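Two weeks with the hand-held grippers

Sat 20 January

My friend Sayaka Oshima asked me to write down my opinion before I forget it, so I do it today, while the house is quiet.

For readers who are new on this blog: I collect small-object tasks for a company named Trivport. They need recordings of a person picking and placing things, and later they teach robot arms with them. Until last year I used the Genero kit, which I reviewed in March. Now I have changed to a pair of grippers which you hold in your hands, one left and one right.
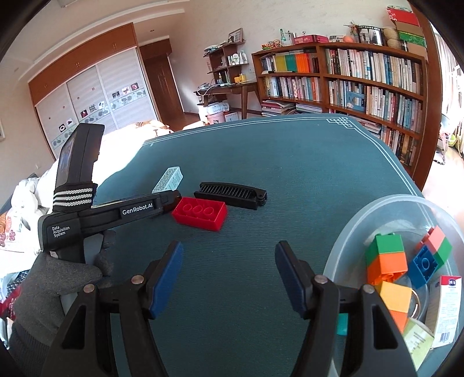

My first worry was the weight, because with the Genero my wrist was tired after 14 recordings and I had to lie down. The new pair is kinder to me. I like very much that the device has a strap around the handle, black with white bands, so I can relax my fingers a little between two tasks. The screen stands up from the body, and I can look at it without turning my hand. The gloves I bought separately, and I advise you to do the same, in thin knit. With thick ones I could not feel the trigger well.

The rubber pads are the best part for me. Toy blocks are easy with almost any tool, but a comb lying flat on a cloth is difficult, and with the old kit I pushed it across the whole table before I could lift it. With these I need two or three attempts. Small boxes are also good if you take them low on the sides and do not squeeze too much.

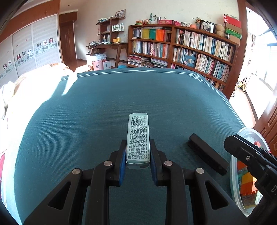

What I like less is the software. The files are large, and my laptop needs a long time to copy them. In the first week I lost 3 recordings when I closed the program too early. It gave no warning. I wrote to the support at Hattori, the shop where I rent the pair, and Kanako Kikuchi answered me the same evening with clear instructions. Since then I have lost nothing, but I think a simple message on the screen would be better than a kind email.

The manual is also short. It explains charging and pairing, and then it stops. How to hold both grippers near each other without knocking them together, I had to learn alone.

I will keep the pair for one more month. After that I want to try the Dikum model, if Hattori has it in stock.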